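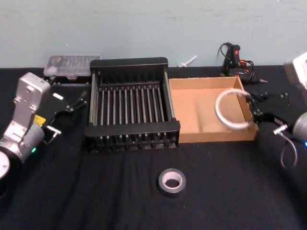
Sostside Kitchen Words

README, data card at the bottom. Still a draft in places.

What it is

A word list. Names people use for everyday kitchen stuff, collected from handwritten recipe cards, church cookbooks and shopping lists, then typed up and tagged by region. So if you want to know who says "skillet" and who says "frying pan" and who says "spider", start with terms.csv.

Text only. No audio, no scans of the cards. Scans are with the Jimance archive and they have their own rules, ask them.

Files

terms.csv - the main table, one row per term per source
sources.csv - where each card or book came from
regions.txt - region codes, plain list
notes/ - longer comments on tricky words, unsorted
old/ - first pass, don't use, kept so old links work

Columns in terms.csv

term - as written on the card, spelling kept
norm - cleaned up spelling, lower case
sense - short gloss, plain words
region - code, see regions.txt
source_id - matches sources.csv
sure - yes / no / maybe
note - free text, often blank

About "term": we do not fix spelling there. "Collander" stays "collander". "Spachula" stays too. Please stop sending fixes for those, the fix goes in norm.

About "sure": this is the typist's call on the handwriting, nothing to do with the meaning. Some cards are faded or have grease right across the word. If sure is "no" then treat it as a guess.

How it was put together

Cards went to two typists each. Where they disagreed a third person picked. If the third person couldn't decide either, both readings are in, two rows, both marked "maybe". This will bite you if you count rows, so dedupe on source_id plus line number (line number is in the note field, yes, bad place for it, will move).

Region is where the card was written, if the card says. If not, where the family lived when they gave it. Not the same thing! People move and take their words with them. The column region_how was supposed to tell you which one it is, it got dropped in an export and is only in old/ right now.
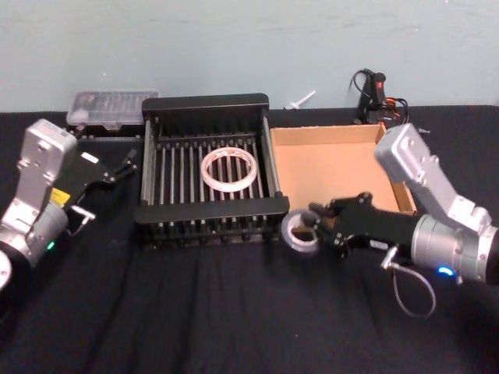 Splits

There are 11 regions. We hold out 4 of them for testing and the rest is for building. Don't shuffle rows at random, because one cookbook can give you 80 rows in the same voice and you'll end up with the same cook on both sides. Split by source, or use ours.

The loader by Gistik does this right as of the October release. Before that it shuffled rows. If your scores look too good check the version.

Words that cause trouble

dish rack / dish drainer / drainboard - three words, sometimes one thing, sometimes not. Drainboard can be the sloped part of the counter. We kept them apart unless the card made it plain.

dressing / stuffing - tagged by what the writer says, not by whether it goes in the bird.

oleo - glossed as margarine. A few cards use it for any spread. See notes/.

icebox - older cards mean the real thing, later ones mean the fridge. No good way to tell without a date and most cards have none.

"a glass" - as a measure. We gave up. Sense is just "amount".

Known problems

- Region 7 is thin, one cookbook is carrying nearly all of it
- Commas inside notes are quoted in some rows and not in others, use a real csv reader
- The Štěpánek cards are in Czech and English mixed, somtimes in the same line. The norm column for those is English only, the term column is whatever was there. Accents should be ok in UTF-8, broken in old/
- 61 rows point to a source_id that doesn't exist. Looking for it
- Brand names used as plain words are not tagged in any steady way

What it's good for

Regional word maps, spelling studies, class projects. People have used it to help sort their own family recipes which is nice. Not good for how people talk now. Also not good for how often a word was used, as the cards came from whoever felt like sending them.

Privacy

Family names and street addresses taken out of the note field by hand. If you find one we missed write to us and don't post it in the issue tracker. Names inside recipe titles ("Aunt so-and-so's rolls") had the name swapped for NAME.

Data card, short version

Name: Sostside Kitchen Words
Language: English, some Czech
Type: text table, csv
Source: donated cards, cookbooks, lists
Labels: typed and checked by hand
License: free to use and share, credit Sostside, no resale of the list by itself
Updates: when we get to it

Adding rows

Send a csv with the same columns. Fill in source_id even if you have to make up a new one, start it with X and we'll renumber. One cookbook per file please. Blank note is fine, blank region isnt.

To do

move line number to its own column
bring back region_how
sort notes/
second check on the Štěpánek batch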